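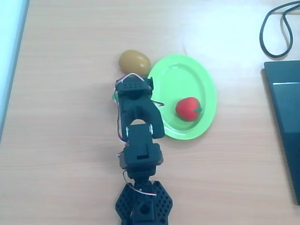
How many episodes does the recorder write before it starts a new file?

It writes 40, then closes the file and opens the next one. The number is set in the session config and can be changed between sessions, never during one.

Ticket: Episodes missing from the second file
Project: Zastico tabletop pick and place
Opened by: Anikó Hajdu
Assigned to: Kolbrún Bisgaard
Status: Closed
Priority: Normal

Anikó Hajdu, 17th July
Recorded a full session on the Trasia machine. The first file is complete. The second one stops at episode 24 and the log shows no error. The operator says she kept going to the end of the list. Joint positions and video both stop at the same place. Recorder light stayed green.

Kolbrún Bisgaard
Please send the session log and the output of the disk check. Was the laptop on power?

Anikó Hajdu
Log attached. It was on power the whole time. Disk check says 2 GB free, but I ran it after clearing some old test runs, so it would have been lower during the session.

Kolbrún Bisgaard
The disk filled up. The recorder keeps frames in memory and writes them when the operator marks the episode done. If the write fails it should stop and beep. In this version it drops the episode and moves on – that is a bug and I have filed it separately with Drivport.

The missing episodes can't be recovered. The ones before the gap are fine. I played back the last three and the gripper timing matches the video.

Until the fix is in:
Check free space before each session.
Move finished files to the Arboleda share the same day.
Compare the episode count with the operator's sheet before anyone resets the table.

Anikó Hajdu
Done. Re-recorded the missing ones with the same task text and the same start positions list. Both files now show 40. Do I need to renumber?

Kolbrún Bisgaard
No, leave the numbers alone. The training script reads them in file order. We are still short of the 2,000 we need by October, so keep the old partial file too – I will merge it by hand.

Closing this one. Reopen if the count is off again.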